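Ticket 553: Skutus ice machine, back bar, Tillurstead
Status: open, waiting on part

Problem: cubes come out cloudy and half size. They melt in the shaker and every sour we pour is thin by the second sip. Started Sunday, before evening service.

Tried so far: new water filter, full descale, 2 empty cycles. Cubes still small. Water inlet valve is fully open.
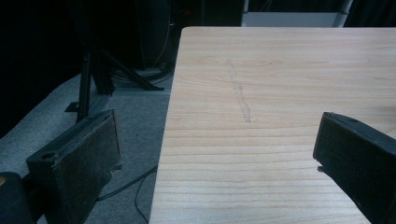
Skilleo support asked for the fill time, and it came to 7 seconds on each of the last cycles. The Hollmann manual for the fill valve gives 30. For the cube shape, think of the faint grey mark on the pale wood tabletop, wider in the middle and narrow at both ends. Ours taper the same way when they should be square.

Next step: replace fill valve. Until then, use bagged ice for shaken drinks and keep the machine's ice for the wine buckets. Please don't close this ticket before we have run a full bin.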